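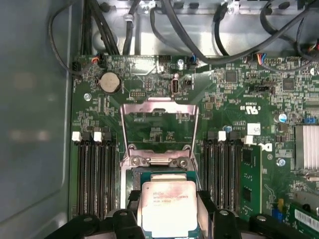 Marloes Wuyts, hobby repairer and occasional blogger
2026-02-05
14 comments · 37 shares

I'd been meaning to get to the Van Hecke open day for ages, and this winter I finally went (two trains and a long walk in the rain, thanks for asking). Van Hecke takes in old office computers by the truckload and gets them ready for schools and clubs. I build my own PCs, badly, so this was pretty much my idea of a theme park!

Dirk Verbruggen showed our group around. We started in the intake hall, where everything gets a sticker and a spot on a shelf, and he told us they took in 2000 machines in December alone. Offices clear out before the new year, apparently. Then we went through to the long benches, and that's where I got stuck for the rest of the morning.

I do love looking down into an open tower. Big green motherboard, the little silver coin battery up in its corner, banks of memory slots on both sides of the processor socket, and that shiny metal load plate standing straight up on its hinge. I have a soft spot for that plate. On my first build I was so scared of closing it that I had to go and make tea first. Seeing an Intel chip out of its socket, with the smudges on its metal lid, made me want to go straight home and take something apart.

Dirk talked us through what they check: bent contacts, old thermal paste, tired batteries. They clean with a wipe called Zandell, which smells like oranges and floor polish, and I now want a case of it. Memory gets tested stick by stick, and anything that fails goes in a gray crate by the door. A woman in our group asked how long one computer takes and he said 30 minutes if it behaves – and then laughed for a bit too long.

After that we saw the packing area, which was quieter than I expected. The finished towers go out on a kind of padded cart they call the Trollex. I got to push one and steered it into a door frame. Sorry, Dirk!

Lunch was soup and rolls in the canteen, with a sale table next to it. I came away with two sticks of memory and a secondhand case fan for very little money, and I walked past a Fetine keyboard that I'm still thinking about. If anyone reading this bought it, please let me know what it's like to type on.

Wear warm socks if you go, the hall is freezing. Parking fills up early, but the 222 bus stops right across the road and runs until the evening.

14 comments
Share this post · 37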